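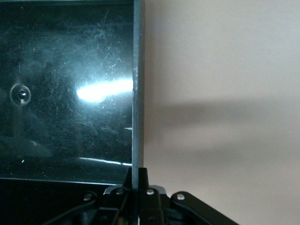
About Postine

Last updated 2020-12-02
3 min read

Postine records examples of handling work for companies that train robot arms. Customers send us a list of things their arm should be able to pick up, hold, turn or put down. We do those jobs over and over with an arm of our own, steered by a person, and send back the recordings along with notes on each attempt.

We started in April with 2 arms and one customer. We now have over 3,000 finished recordings from our own floor, plus a smaller number made at customer sites.

What we record

Most of our work is with ordinary objects that give cameras and grippers trouble. Thin panels held by the edge are one group. Shiny black surfaces are another, as glare can hide a corner or look like one. A scratched panel does not look the same from one angle to the next, and a system that has only been shown clean parts tends to do badly with it. We keep worn and scuffed pieces on the shelf and use them alongside new ones.

We also record cloth, bags, lids, cables and boxes that have been opened before. We don't take work with food, live animals or anything sharp enough to need a permit.

How a job runs

A customer job is split into tasks, and each task has a start position, an end position and a short sentence saying what should happen. "Hold the panel upright by its side edge" is a typical one. The operator moves the arm with a pair of hand controls and sees the wrist camera view on a screen. Each attempt is recorded from the moment the arm leaves its rest position until it goes back.

After every 61 attempts the operator stops, and someone else takes over the controls. People settle into habits, and if one person records everything, the system learns that person's habits too. We would like some variety in speed and approach – a grip from below, then one from the side.

Failed attempts stay in the set. They are marked as failed, with the reason picked from a list: slipped, missed, wrong part, stopped by operator. Some customers train on them and some leave them out, and that is up to them.

Checking

A second person watches each recording before it leaves the building. They check that the written sentence matches what the arm did and that the camera was working the whole way through. If the sentence is wrong we rewrite it. If the recording has a gap we drop it and do the task again.

Our software

We use two tools that we wrote ourselves. Zodel takes in the camera and arm data and keeps them on the same clock. Lougher is the review program, where notes and failure marks are added. Customers get a copy of Lougher with their first delivery.

Working with us

The smallest job we take is 400 recordings of a single task. Larger jobs are delivered in parts so that the customer can try the first part and change the list if needed. Our longest-running project, Arkura, has had its task list changed several times this way, mostly to add harder grips.

Recordings made for a customer belong to that customer. We don't reuse them or sell them on. To ask about a job, send us the object list and the type of gripper you use – photos of the objects help.

2 comments
Shares: 61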